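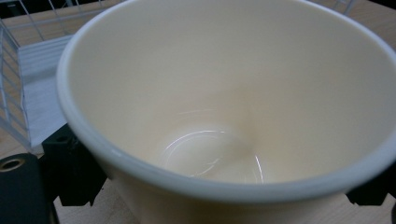
Una taza de color crema, vacía y limpia, junto a la rejilla blanca.

La taza que más se usa en una casa casi nunca es la más bonita. Suele ser la que queda delante en el armario, la que cabe bien en la mano y la que no quema los dedos cuando se llena hasta arriba. Se lava varias veces al día y pasa buena parte de su vida escurriéndose al lado del fregadero.

Shiela Mercado lleva 29 años vendiendo menaje en Keltanetti, una tienda de dos escaparates en el centro de Hunville. Empezó en el almacén, desembalando vajillas, y ahora decide qué se compra y qué no. Cuando un cliente le pide una taza para todos los días, lo primero que hace es darle la vuelta y pasar el pulgar por la base.

«Si raspa, va a rayar la mesa y va a rayar las otras tazas cuando las apiles», explica. «Después miro dentro. El fondo tiene que ser liso y la pared tiene que llegar a él en curva. En las esquinas cerradas se queda el café y no hay estropajo que entre».

El color del interior también cuenta. Los tonos crema y marfil tardan más en parecer viejos que el blanco puro, porque el cerco del té se nota menos. A cambio, cuesta más ver si la pieza ha quedado bien aclarada. Mercado recomienda mirarla inclinada hacia la ventana: sobre un esmalte brillante, la luz marca enseguida cualquier resto de jabón.

Para las manchas de té aconseja bicarbonato con unas gotas de agua, un paño suave y cinco minutos de espera. La lejía la desaconseja por completo. Tampoco le gustan los estropajos metálicos, que dejan unas rayas grises muy difíciles de quitar.

El borde es cuestión de gustos. Los gruesos y redondeados aguantan mejor los golpes contra el grifo, que es donde se desportillan casi todas las tazas. Los finos resultan más agradables para beber té, pero duran menos. En Keltanetti se venden más los gruesos desde hace tiempo, sobre todo en la línea Umali, que se vende por piezas sueltas y permite reponer una sola taza sin comprar el juego entero.

La otra mitad del asunto es el secado. En muchas cocinas pequeñas el escurridor ocupa más sitio que la propia zona de trabajo, y hay quien lo quita de la encimera y lo lleva a la mesa cada vez que friega. Una cesta rectangular de alambre blanco, abierta por arriba, sirve para eso y para bastante más: platos por la mañana, fruta o paños el resto del día.

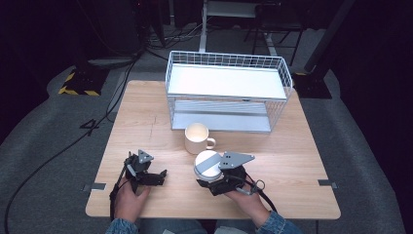 La ventaja de la rejilla es que deja pasar el aire por los lados. El inconveniente es que deja pasar también el agua, y sobre una mesa de madera conviene poner algo debajo o en el fondo. Mercado usa en su casa una lámina gris recortada a medida, que saca y enjuaga los domingos. Un paño doblado hace el mismo papel, siempre que se cambie a diario – si se deja húmedo, huele al segundo día.

Las tapas y las piezas redondas son las que peor se colocan. Si se dejan planas guardan agua en el reborde, y si se ponen de pie ruedan. Lo más práctico es apoyarlas contra la pared de la cesta, detrás de los platos. Las tazas, boca abajo al principio, y boca arriba cuando ya han soltado el agua, para que el fondo termine de secarse.

El alambre recubierto tiene un punto débil, los cruces. Ahí se salta primero la capa blanca y por ahí entra el óxido. Antes de comprar merece la pena pasar un dedo por las uniones y descartar la cesta si alguna está áspera. El modelo Flanatar, el más vendido de la tienda, se fabrica en dos alturas; la baja es suficiente para platos de postre y tazas, y la alta sujeta mejor los platos llanos.

En cuanto a la cantidad, Mercado es partidaria de tener pocas piezas. En su cocina hay nueve tazas para una familia de cuatro y no piensa ampliar el número. La más antigua la compró en 2000, en la liquidación de otra tienda, y sigue en uso con una pequeña mella junto al asa.

Keltanetti recibirá en diciembre nuevas tazas Umali en crema y en gris claro. Las cestas Flanatar están disponibles todo el año en las dos alturas.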